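Prenham Toy Library
Progress report to the Junier Fund, second period

The grant pays for the Prenham branch and for the van that serves Pruststead. This report covers the months since the branch reopened and runs to the end of December.

Membership
We had 206 member families at the end of the period. The target in the application was 250 by next summer, and most of the new sign-ups came through the school newsletter. Pruststead is behind. The van stop moved from the church lot to the clinic in the fall and some families lost track of it. We have put up new signs and kept the time the same, Thursday at 3:30.

Loans
Families borrowed 655 items. Puzzles and ride-on toys go out the most. Board games for older children hardly move and we would like to spend less on them next year.

Returns and sorting
Sorting takes more staff time than we budgeted. Sets come back mixed together, and small parts have to be matched to their boxes before anything can go out again. Two shelves of building sets are still waiting.
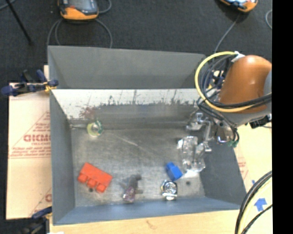

Page last changed: December

We now write the number of parts on the lid of each box and check it at the desk when the family is still there. This has cut the backlog but makes the line longer on busy mornings. Odd blocks and figures with no set go into a free-play tub after they are cleaned.

Spending
The shelving from Hijazi cost $2000, as quoted. Van repairs came to $1000, which was over the line for the period. We covered the difference from late fees and are not asking for more. The printing line is almost untouched.

Problems
The heating at Prenham was out for a week and we closed for three sessions. The landlord has replaced the pump. The catalog software still drops reservations made by phone, so the desk keeps a paper list as well.

Next period
Finish the two shelves of building sets. Add a second Pruststead stop if the van passes inspection. Send the family survey, with results in the next report. We would also like to move up to $400 from printing to replacement parts and need the Fund's approval in writing before we do.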